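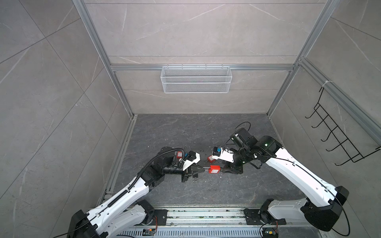 Noel Galang wrote:
I'd get a second price before you sign anything. 2,700 for a bathroom that size is high if you're buying the tile yourself. Does it include tearing out the old floor?

grout_haze wrote:
It does. The quote covers demo, backer board on the walls, setting, and grout. It doesn't cover tile, trim, or the new drain. The room is small and I'm doing large light gray marble-look porcelain on the walls with a dark charcoal floor. The installer is Killitz. They did my neighbor's kitchen and I liked the work.

My main question is still the grout color. The showroom pushed me toward bright white on the walls. I want gray.

pd_setter wrote:
Gray. White grout in a shower looks good until May and then you're on your knees with a toothbrush. Match it to the tile and keep the joints tight.

Thaís Bittencourt wrote:
I disagree with the toothbrush part. I've had white grout for six years and I wipe the walls down after showers. Takes a minute. If you like white, use white. The joint width matters more. On large tile you want to see what the box says about the minimum, because some of them vary in size and you can't go as tight as people say.

pd_setter wrote:
Most people don't wipe the walls down.

Thaís Bittencourt wrote:
Then they should use gray.

grout_haze wrote:
We won't be wiping the walls down. Two teenagers.

The wall tile is Lundovari and the box says an eighth of an inch minimum. The floor is from Pîrvu, a different batch from what I saw in the store and a little darker. I can live with that.

oldhouse_ken wrote:
Dark floor shows everything. Soap, lint, hard water spots. I put charcoal in my downstairs bath and my wife has not forgiven me. What's your water like?

grout_haze wrote:
Hard. We have a softener but it's old.

oldhouse_ken wrote:
Fix the softener first.

Noel Galang wrote:
Back to the price. Does it say in writing what they're using for waterproofing? Cement board by itself isn't waterproof. You want a membrane over it, sheet or liquid. I've torn out two showers where that was skipped and the studs were black.

grout_haze wrote:
The quote says "Clorna system." I assumed that was the membrane.

pd_setter wrote:
Ask which one. The liquid goes on in two coats and guys in a hurry do one. Ask to see it before they set tile.

Thaís Bittencourt wrote:
Agree with that. Also ask who pays if the tile runs short. I ordered 121 square feet for a job that needed 145 with cuts and waste, and the second batch didn't match.

grout_haze wrote:
I have 12 extra square feet of wall tile over what they told me to get. Is that enough?

Noel Galang wrote:
Depends on the layout. Stacked, probably. If you're offsetting it, buy another box and return it unopened if you don't need it. And keep a few pieces after for repairs.

grout_haze wrote:
Stacked. I'll call them tomorrow morning about the membrane. Going with gray grout on the walls and something close to the tile on the floor.

oldhouse_ken wrote:
And the softener.

grout_haze wrote:
It's on the list, after the drain.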